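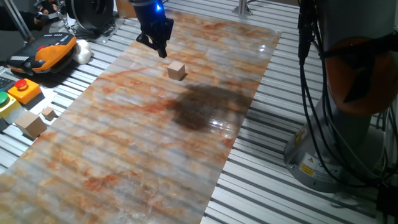 Speaker Notes: Gathering Examples for the Block Task
Prestholm session, Zurnton program on robot learning
Allow time for questions at the end. Please keep the order of sections as written.

1. Opening

Good afternoon, and thank you for attending. The purpose of this talk is to report how the Zurnton program collects examples for its learning system, what the collection has produced so far, and which practices we recommend to partner sites.

The audience will include staff from Khattak and Collach who have not worked with an arm before. Define two terms early. An "episode" is one recorded attempt at one task, from the starting position to the finish. A "set" is a group of episodes recorded under the same table arrangement.

(Pause. Ask whether the terms are clear before going on.)

2. The task

The task is deliberately plain. The gripper comes down to a small wooden cube on a marble-patterned sheet, closes on it, and moves it to a target point. Two further cubes are kept at the side of the table, one of them larger.

Explain the choice of sheet. Our first sets were recorded on a plain matte surface, and the trained system did well there and poorly on anything else. The glossy pattern brings in reflections, veins and strong shadows. A system that is to be used outside our own room must learn to find the block in spite of them.

3. Figures to date

State these slowly, as people will want to write them down.

Episodes recorded: 785
Episodes set aside after review: 208
Sets completed: 8

The 208 episodes were not all failures of the arm. Many were set aside for faults in the record, such as a late start or a missing label. A dropped block is kept, provided it is labeled as a drop. The learning system needs examples of poor grasps as well as good ones.

4. How an episode is recorded

The operator confirms the table arrangement against the set sheet. The cube is placed by hand within the marked range, and its angle is changed from the last episode. The operator then steps clear, starts the recording and guides the arm through the task. The label is entered before the next cube is placed — never at the end of the shift, when details have been forgotten.

Teach pendant and emergency stop stay on the same side of the table, within reach of the operator. This rule applies at every site and has no exceptions.
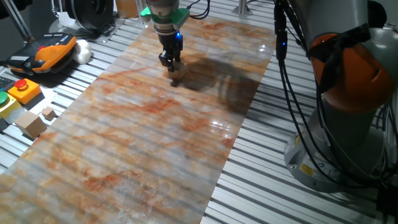
The gripper closed on the small block, with the pendant and emergency stop at the left of the table.

Points to make while this slide is up:

The fingers should meet the block on two opposite faces. Grasps across a corner are allowed but must carry the corner label.

The shadow to the right of the block matters. In early sets the system treated dark patches as objects. We now vary the lighting between sets and record the setting.

Side cubes may remain in view. If they are moved, a new set must be opened.

5. Variety and quantity

Partner sites often ask how many episodes are enough. Our advice is to plan for more than 200 per task before the first training run, and to look at variety before adding to the total. Fifty episodes with the cube in the same place teach very little beyond that place.

Collach has asked whether other shapes can be added this year. The answer is that the cube sets will be closed in December, and new shapes will be considered after the review of results.

6. Review of records

Each episode is viewed by a second person who did not operate the arm. The reviewer checks the label, the start and end points, and the match between the camera record and the arm record. Where the two people disagree, the episode is held until both have viewed it again. Khattak has adopted the same procedure, with minor changes to the form.

7. Requests to partner sites

Use the shared label list without local additions. Send set sheets together with the episodes. Report any change to the gripper, its mount or the camera position before recording continues.

(Leave the contact slide up during questions. Printed label lists are on the table by the door.)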